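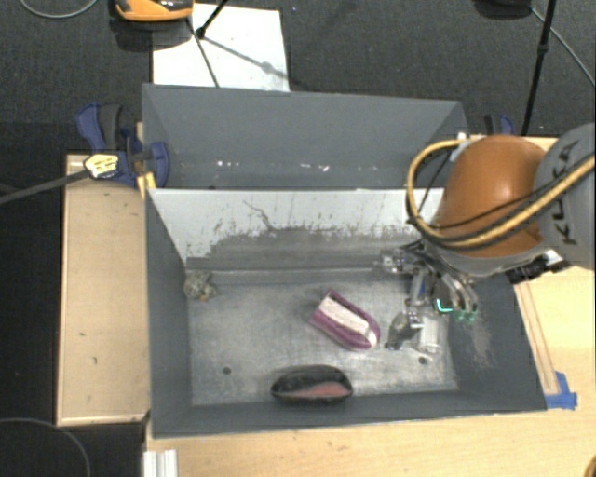
Page last changed: 1/11/22

To: Tirncombe English Teachers list
From: Rekha Jaiswal
Subject: Re: Reading whole novels aloud with Year 8

Dear Svetozár, and hello to everybody else,

I meant to answer this last week and then reports landed on me, so forgive the delay. Svetozár wrote:

> We have gone over to reading the class novel aloud from start to
> finish, no extracts, and I am two chapters in and already worried.
> My questions are these. Do you read all of it yourself, or do the
> pupils take turns? What do you do with the ones who have read ahead
> and want to tell everyone? And how do you ever get any writing out
> of them, when stopping to write kills the story? I have 2 groups
> doing the same book and one is loving it and the other is staring
> at the radiator.
>
> Any advice gladly received, including "go back to extracts".
>
> Svetozár Štěpánek

Please don't go back to extracts! Or not yet, anyway. I had exactly your radiator group the first time I tried it, and I very nearly packed it in at chapter four. They did come round, though I'd be fibbing if I said I knew what did it.

On who reads: I do most of it, and I've stopped feeling guilty about that. I used to go round the room a paragraph at a time, and what happened was that everyone counted along to find their own paragraph, practised it under their breath and heard none of the others. Now I read the narration and hand out the speaking parts at the start of the lesson to anyone who fancies one. Some of mine will never put a hand up and that's fine by me, they can follow in the book. I keep a ruler handy for the ones who lose their place (an old wooden one, nothing special, but they do squabble over it).

It is hard on the throat. Zarmeena Ghauri, who many of you will remember from the September meeting, records a few chapters at home and plays them when her voice is going, and her lot think it's terribly funny to have her sitting there listening to herself. I've tried the Evero recordings too. The reader is good but very quick, and you can't pause to look hard at someone.

The ones who read ahead: I give them a slip of paper and ask them to write down one thing they noticed in an early chapter that only makes sense later on. The slips go in an envelope and we open it when the class gets there. It mostly keeps them quiet, and a couple of the slips have been better than anything I'd have come up with for the lesson myself. I still had a boy shout out the ending in the corridor, so don't expect miracles.

Writing is where I'm least sure of myself. I don't stop mid-chapter any more. We read for most of the lesson and keep the last few minutes for a reading journal, in pencil, unmarked, any length. Then once every couple of weeks we have a proper writing lesson with the book shut. Melquiades thinks I'm too soft about the journals and would like to see them marked, and he may well be right, but I have 90 of the things and I read them on the sofa as it is.

You'll want to work out your pages early. Our book is 179 pages and I was badly out with my sums, so we finished in a great rush with me gabbling the last three chapters like an auctioneer. A chapter with a lot of talking in it goes much faster than one with long descriptions of the moor. I'd leave a spare week at the end if your department will let you have it.

As for two groups feeling so differently about one book, could you swap something small? Move the quiet group's reading to the start of the lesson if it's been at the end, or read them the next chapter's first page just before the bell. Sobia Afridi told me she lets her after-lunch class put their heads down on their arms while she reads. I was doubtful, I must say, but I tried it on a wet afternoon and two of them asked for it again.

If anyone has the old Jirkine booklet on reading aloud, the one with the yellow cover, I lent mine out and I'd dearly love to see it back. And Svetozár, do write again when you get to the middle, I'd like to hear how the radiator lot are doing.

Very best wishes,
Rekha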